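Setting Out a Shared Table for Sandwich Service

Residence Services, Palita House

The following procedure applies to all common-room kitchens in Palita House and the Royer annexe. It is intended for residents and staff who prepare light meals at a shared table.

Covering the table

Wipe the tabletop and allow it to dry. Cut brown kraft paper 300 mm longer than the table and fold the surplus under at each end. Smooth the paper from the centre outward before fixing it.

Marking the sections

Divide the surface into rectangular sections with painter's tape, running the long strips first and the cross strips second. Press each strip down along its full length with a dry cloth. Sections should be large enough to hold a dinner plate with room to spare; at Palita House a width of 60 cm has proved suitable. Where tape lifts or tears, remove the loose piece and lay a fresh strip over the gap.
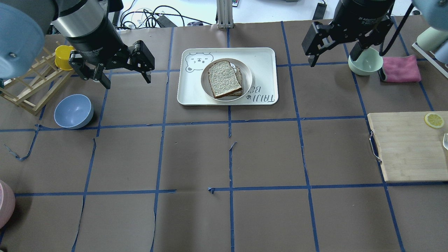

Placing the items

Trays take priority and may extend across two sections. Place the plate in the middle of the tray, so that the tray can be carried level, and stack the sandwiches on the plate. The dish rack belongs to one side, with cups and bowls kept near it. Cutting boards are assigned to the opposite side, handle within reach of the person preparing food. A folded cloth towel should be available at every table.

Clearing

1. Return unused bread to its bag and refrigerate any remaining fillings.
2. Wash plates, bowls and cups, and leave them in the rack to drain.
3. Scrub cutting boards on both faces and stand them upright to dry.
4. Peel the tape slowly, at a low angle, and fold the paper inward to contain crumbs.

Replacement paper and tape are held in cupboard 66. Enquiries regarding supplies may be directed to Bastien Hervieu, Residence Services, extension 453.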